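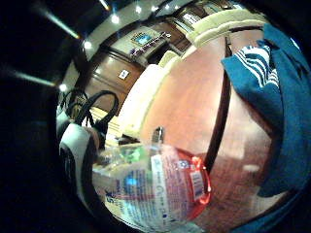 Figure 2. Clear plastic bottle with a printed wrap label in white, blue and red.

3.2 Label coverage and sorting by households

The second part of the study looked at how residents of Stoltberg decide which bin a plastic bottle goes in. Earlier work on household sorting has mostly asked people what they know about the rules. We were more interested in what they do when the package itself gives mixed signals. A wrap label that covers most of the body (Figure 2) hides the material that the local rules ask residents to check.

Survey forms were mailed in March to every address on the Dendska collection route, and 1,124 usable forms came back. Respondents were asked to name the last plastic bottle they had thrown out, say which bin they used, and give a reason in their own words. Answers were coded by two readers working separately. Where the readers disagreed, the form was passed to a third reader, whose code was final.

The most common reason given was habit. Many respondents wrote that they had always put bottles in the same bin and had not looked at the label in years. A smaller group said they removed the label first, and 40 percent of that group also rinsed the bottle. Respondents who lived in apartment buildings were less likely to do either. Several of them mentioned that the shared bins were outdoors and that they did their sorting on the way to the car.

We also held follow-up interviews with 48 respondents, using the question guide developed by Kamath for the Gounder district survey. Interviews were held at the respondent's home and lasted less than an hour. People often described the printed recycling mark as too small to find, and older respondents said they went by the feel of the plastic. Some had been told by a neighbor that labels must come off, although the Dendska rules do not require it.

These answers should be read with some care. The forms relied on memory, and people may report better sorting than they practice. Bin audits on the same route, described in Section 3.3, give a partial check on this.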